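Duplicate keys for a rented apartment - how many copies is normal?

Forum index > Living abroad > Renting and neighbors

odair_s
Posts: 117
Hello everybody. I moved in January to a building with 2 entrance doors, one from the street and one from the parking, and I have a question about keys that I could not resolve with the search.

The landlord gave me one set only. In my contract (it is six pages, I read all with the dictionary) there is a paragraph that says the tenant "shall not duplicate keys without written consent." My sister is coming to stay for the summer and she needs to enter and leave when I am at work. I wrote to the landlord, he did not answer for two weeks, then he answered with one word: "Fine."

Is one word in an e-mail a written consent? And the second question, is it normal that the cost of the copy is for me? The street door has a security key and the locksmith on Quezada asks for a card that I do not have.

Thank you in advance and sorry for my English.
Odair Sampaio

mapleleft
Posts: 600
Your English is better than my landlord's. Yes, "Fine" is consent. Print it and keep it with the lease.

Tess_from_4B
I would not be so sure. Fine to what? If Odair asked two questions in the same mail, the guy can say later he only meant one of them. Odair, what did you write exactly?

odair_s
Posts: 117
I wrote: "May I make a copy of the keys for my sister, and may she use the bicycle room?" So yes, there are two questions. I did not think about this.

Tess_from_4B
There you go. Write again, one question only, and put the number of copies in it. Landlords are lazy readers.

mapleleft
Posts: 600
Oh come on. No judge is going to look at that and say he only said yes to the bicycle.

Tess_from_4B
It's not about a judge. It's about the deposit. He keeps $100 for "lock change" and you are not going to court over that. That's exactly how they get you.

garrick77
The card the locksmith wants comes with the lock, and the owner has it. Ask for a letter from him with the serial number. Some shops take the letter, some only the card. If the copy is for your guest, you pay. If he gave you a set with a missing key, he pays.

odair_s
Posts: 117
Thank you garrick77, this is very useful. I will explain better what I have, because maybe there is a key missing and I did not know it.

In the set there were the street door, the apartment and the mailbox. For the parking door there was nothing. The neighbor told me that everybody enters there with the same key as the street, but mine turns only a little and stops. I thought it was my hand. I tried with oil, I tried to pull the door toward me while I turn, and nothing changes.

Also I had to learn to organize, as at my work I have the keys of the store room and of two cabinets, and one evening I left the wrong ones at home and the delivery man from Navex waited for me outside. Since then everything that opens something has a tag, and everything goes to the same place when I come in.
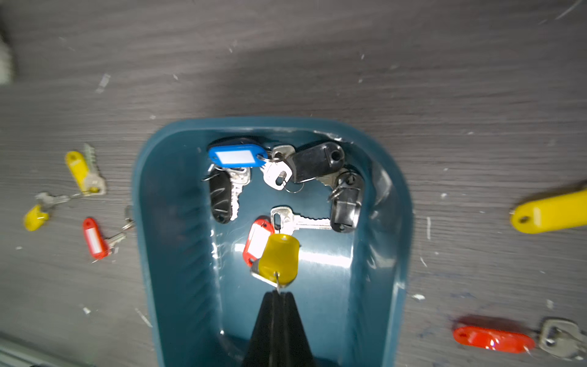
My sister laughs at this, but in my opinion a key with no name is a key already half lost. I write the name on paper with a pencil, never the address. If somebody finds it in the street, he should not know which door to try.

So, if the parking door was included in the rent (it is in the contract, page two, "access to both entrances"), then I think the landlord should give me the key that functions. Is it correct?

garrick77
Correct. That one is his problem. But first borrow the neighbor's key and put it next to yours. If the cuts are the same, yours is a bad copy or worn down and he should replace it. If they are different, the cylinder was changed at some time and you got the old one.

Pilar_K
Please do NOT put oil in a lock. It collects dust and gets sticky. Graphite powder or the dry spray. I use the one from Jera, any hardware store has something similar.

mapleleft
Posts: 600
I've put oil in my locks for 20 years and they open.

Pilar_K
And I have replaced two cylinders that belonged to people who said that.

halfpastnoon
Can I disagree about the tags? I had tags on everything and then I lost the full set, and whoever found it knew which one was "house" and which was "car." Now I use little dots of nail polish. Only I know that red is the back door.

Tess_from_4B
And when you are sick and your sister has to come in and feed the cat?

halfpastnoon
She knows the colors too, obviously. Also no cat.

odair_s
Posts: 117
The nail polish is a good idea for the keys that leave the house. For the ones that stay inside I prefer to read a word. My memory for colors is not so good, and my sister would ask me by telephone every time.

I compared with the neighbor this morning, before the bus. The cuts are different! On hers the third cut is deep and on mine it is almost flat. So garrick77 had reason, the cylinder was changed and I received the old key. I wrote a new e-mail, with one question per e-mail as Tess said. So three e-mails. I hope he will not be angry.

garrick77
Ha, three is fine. Keep them short and keep the date on each.

mapleleft
Posts: 600
He'll answer "Fine" to all three.

odair_s
Posts: 117
Update, 6/30/05. He answered two of three. For the copy: "Yes, one copy, for your sister." For the parking door: he will leave the key in my mailbox on the weekend, without cost. The bicycle room he did not mention.

The shop on Quezada does not accept the letter, only the card. Does somebody know if Esaveo, the one near the station, is more flexible?

Pilar_K
Esaveo took a letter from me last year, but they called the owner while I stood there. Go in the morning, so that he picks up.

Tess_from_4B
Get a receipt. And ask again about the bicycle room.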